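From: Kamol Luangrath
To: tindska-users
Date: February 21, 2020
Subject: Re: [tindska-users] Wrist camera and gripper offset, model does not agree with the cell

Mwangi Nyanda wrote:

> Hello all,
>
> We have a Tindska cell with the Lultby gripper and the wrist camera on
> the short bracket. After the last service we put the gripper back and
> did the normal homing. The arm picks well from the flat tray, but when
> the parts stand upright it closes too low and touches the base. In the
> simulated cell the same program runs clean.
>
> I measured the tool length two times and I get 13 mm more than the
> value in the tool file. Is it safe to just change the value? And is
> there something in the model that must be changed together with it?
> I do not want to crash the fingers, the spare set has a long delivery.
>
> Mwangi

Hello Mwangi,

Please do not change the value yet. I had almost the same fault on our cell in August, and I corrected the tool length first, and after this I had two errors in place of one. It took me a long evening to come back to the old state.

The tool length in the tool file is counted from the flange face to the finger tips with the fingers closed. If you measured with the fingers open you will get a different number, as the Lultby fingers move on a small arc and do not go straight. On our gripper the difference between open and closed is six millimeters. So please tell us first in which position you measured. I would also look under the adapter plate. There are two versions of this plate, and the thick one has the same hole pattern as the thin one. At a service it is easy to take the wrong one from the box. Lurdes Baptista wrote to this list about it last year, and she found the thick plate on a cell that was delivered with the thin one.

If the plate is the correct one and the fingers were closed, then I would do the steps in this order:

1. Save the tool file under a new name, with the date in it. Also save the camera file, they belong together.

2. Bring the arm to the service position and lock the enclosure. Take out the tray.

3. Loosen the four gripper screws, clean both faces with a dry cloth, and tighten again crosswise. Our dowel pin had a small burr and the gripper did not sit flat. You feel it with the fingernail, you do not see it.

4. Home the gripper, then home the arm. Not the other way.

5. Touch the reference pin at low speed from seven directions and let the controller calculate the tool point. If the residual is bigger than on your delivery sheet, stop and go back to step 3.

6. Only now compare with the value in the file.

For the model it is a separate job. The simulated cell does not read the tool file of the real one. It has its own copy, and this copy is made one time, when the project is created. I think that is why your program runs clean there, the model still believes in the old gripper position. In Jeltarex you find the copy in the project folder under tool, and you have to press Reload after you edit it. Closing and opening the project is not enough, at least in our version. 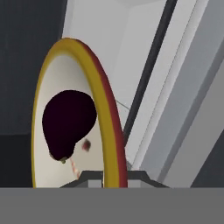

The camera pose is the second thing that has to be corrected in the model, and it is stored in relation to the flange and not to the gripper. When you change only the tool length, the gripper moves in the model and the camera stays at its place, so the view from the wrist is changed too. I use the picture of the simulated camera as a quick check before I let any program run. The flat gray band at the bottom is the gripper, and its top edge should be straight and level, as it is with our pose. If it is tilted, then the camera rotation is wrong, and I do not look further at the length before this is repaired. The band also hides the foot of the ring with the yellow rim, so from this view alone I can not judge how near the fingers are to whatever is under it. For the distance I always take the side view of the cell.

This last point may be important for your upright parts. If your program looks for the lowest visible edge of the part and takes it as the bottom, then it finds the place where the gripper begins to cover the part. With flat parts in the tray you will not notice it. With the standing parts the grip height is calculated from an edge which is not there. Wouter Aerts solved it with a mask: he paints out the gripper area in the camera file, and the program must then find the top of the part and go down by the known height. We do the same now. The mask is set in image rows and not in millimeters, and on our cell it starts at row 569. Please do not copy my number, it depends on the bracket, and you have the short one and we have the long one.

The mask has to be set again after every work on the gripper or the bracket. I forgot this one time and the arm stopped on each second part with "no edge found".

About the fingers: you can protect them while you test. In the controller, limit the downward force to the lowest step and put a piece of hard foam on the base where the parts stand. The foam takes the mark and the fingers stay good. We have one piece from the packing of the controller and it is still in use. Run with the speed low for the first cycles and keep one hand at the stop button, also when it looks correct.

What I do not know is if the service people changed something in the homing offset of the gripper itself. Stavros Živković wrote here before that on the older controllers this value is lost when the battery is replaced – the gripper homes without any error, but it comes to a wrong opening. Was the battery replaced at your service? It should be on the service sheet. If yes, please check this value before step 4, otherwise the touch test will give you a nice residual and a wrong length.

Could you send the following to the list:

– version of the controller and of Jeltarex
– fingers open or closed when you measured
– thin or thick adapter plate
– residual from the touch test

I can compare it with the values of our cell. I am in the workshop until the evening, and after that I can read mail but not look at the machine.

Best regards,
Kamol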